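Notes from the database group: moving the order archive to a newer server

Many of you asked after the last newsletter how the move of the order archive went, so I write it down while I still remember the details. The short version is that the archive now runs on the new server in Corkurbridge, the reports work, and we have two things left to repair. The long version follows.

The old archive was a single relational database which we inherited from the Vunham office. It had 76 tables when I made the list in spring. Of these, 30 had no primary key. I don't want to blame the people who built it, they had to deliver quickly and the data was small at that time. But a table with no primary key makes every copy job more difficult, and I spent most of my time on exactly these tables.

Baltasar Rivadeneira wrote the first version of the copy scripts. They read from the old server in batches, write to a staging schema on the new one, and compare the row counts at the end of each batch. For tables with a proper key this was enough. For the others we calculated a hash over all columns and compared the hashes. This is slow and it does not like floating point columns, where the two servers print the last digit in a different way. We rounded the values to four decimals before hashing, after asking the finance people if they need more. They don't. 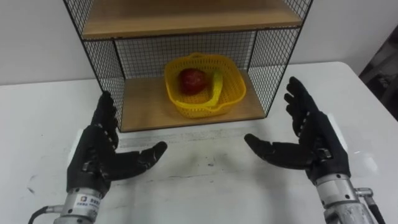

Mesh shelf on the table, with both hands open in front of it.

The biggest surprise was the collation. The old server compared text without looking at upper and lower case, and the new one was installed with a case-sensitive setting. The first test load looked perfect. Then the customer search returned nothing for anybody who typed a name in small letters. Changing the collation of a database after the data is in it is possible, but every index on a text column must be dropped and built again, and some constraints too. We decided to throw away the test load and start again from an empty database with the right setting. It cost us one day. If you plan something similar, please check this first, before you load even one row.

The second surprise was smaller. The old reports used a view which sorted its own result. On the old server the order happened to stay the same when you selected from the view, so the reports never had their own ORDER BY. On the new server the rows came back in whatever order the engine found convenient. There were 3,579 saved report queries in the archive, and we could not read all of them by hand. Baltasar made a small script which searches for queries on that view and prints those with no ORDER BY at the outer level. It found 2,363. Most were copies of copies, made by the reporting tool each time somebody pressed Save, so the real work was much less than the number suggests. We deleted the copies and corrected the rest in a few afternoons.

About indexes: we did not bring all the old ones over. Czesław Baran collected the index usage statistics on the old server for a full month, including the month-end closing, and we created only the indexes which had been used for reading. Two of them we had to add back later. One served the yearly tax export, which of course does not run in an ordinary month. The other one was forced by a query hint inside a procedure, and the procedure simply failed when the index was missing. At least a failure is easy to notice.
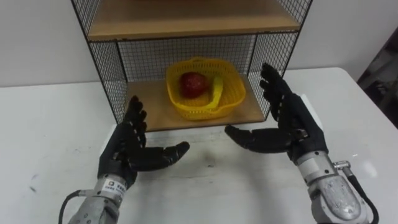 Two black five-fingered hands, palms facing each other, by the small shelf.

For the night of the switch we used log shipping until the last possible moment. The old database was set to read-only at ten in the evening on Thursday, the last log backup was copied and its changes applied by our staging job, and then the connection alias was changed to the new server. I recommend the alias very much. Most of our applications don't know the name of the server, they only know the alias, and for them nothing had to be installed again. Three small tools had the old server name written directly in their configuration. We knew two of them. The third was the label printing in the warehouse, and the warehouse called us at six in the morning.

Backups are now taken with Derance, as for the other databases. Full backup once a week, differential every night, log every fifteen minutes during working hours. Czesław made a test restore to a separate machine and ran the consistency check on it without errors. I asked him to repeat this every month, because a backup which was never restored gives me bad sleep.

Speed is a question I get often. The month-end summary, which was the slowest report, now takes almost 30 minutes less. Part of this is the faster storage and part is that the statistics are fresh. I would wait for a second closing before promising this number to anybody. The small queries feel the same as before. Please don't change the memory settings on your own to try for more. The server shares its machine with the Skoryk test database, and when one of them takes all the memory the other becomes very slow.

What is still open. The linked server to Vunham uses a personal account instead of a service account, and it will stop when the password expires in October. The ticket is assigned to me. Also, the nightly cleanup job deletes old session rows in one big transaction, so the log file grows more than it should. Baltasar will change it to delete in small portions.

If your report shows a different number than before, send me the name of the report, the date range you used and both numbers. A screenshot alone does not help me much, as I can't see the filters on it.

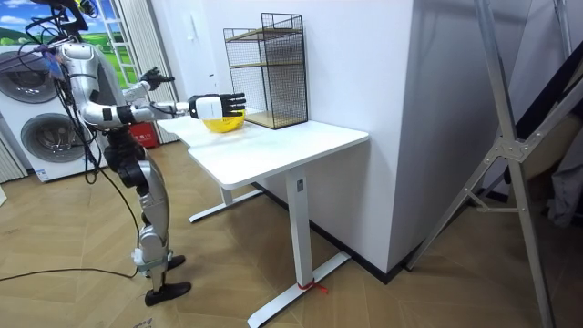

Access requests after the move

Logins were copied together with their passwords, but permissions were not copied one by one. Everybody is now in one of three roles: reader, report author or maintainer. If you could create a view before and now you get a permission error, you are probably in the reader role. Write to Czesław with the name of your project and the role you need, and put your team lead in copy.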